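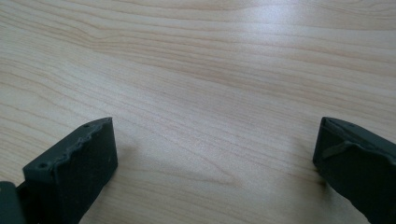 **Figure 3.** View from the hand-held gripper over a bare tabletop. Both fingers are in sight at the lower corners, and glare whitens the wood at upper right.

### 4.2 Knowing when there is nothing to pick up

We would like to spend a little time on a part of the software that tends to get one line in papers like ours, and that gave us more trouble than the grasp planner did. Before Grultodus plans anything, it has to decide whether there is an object within reach at all. Our first version of this check, carried over from the older Ladard code, compared the space between the fingers with a stored color for the table and called anything different an object. On plain gray benches it behaved very nicely. On wood like that in Figure 3, where the grain bends into a swirl at upper left and a darker streak curves through the middle, it was far too eager, and it would happily send the planner off to grasp a patch of shine.

The present version (written mostly by Armindo Aguiar over one long February) works from motion instead. As the gripper travels, we track small image patches and fit a single flat surface to them. Grain moves with that surface and so drops out of the running, however bold it looks. Glare is harder, as a reflection slides across the table in its own way, and we therefore mask very bright regions before the fit and give them no vote. The fingers are masked too, using a fixed outline that we redraw whenever the fingertips are changed.

We tuned the check on 2,000 short clips and kept another 324 aside, all of them showing bare tables, to see how often it would raise a false alarm. Most of the alarms that remained came from finger shadows, which shift with the gripper and can look a good deal like a thin dark object lying on the surface. We have left these in the results, and Section 5 returns to them along with the timing of the planner.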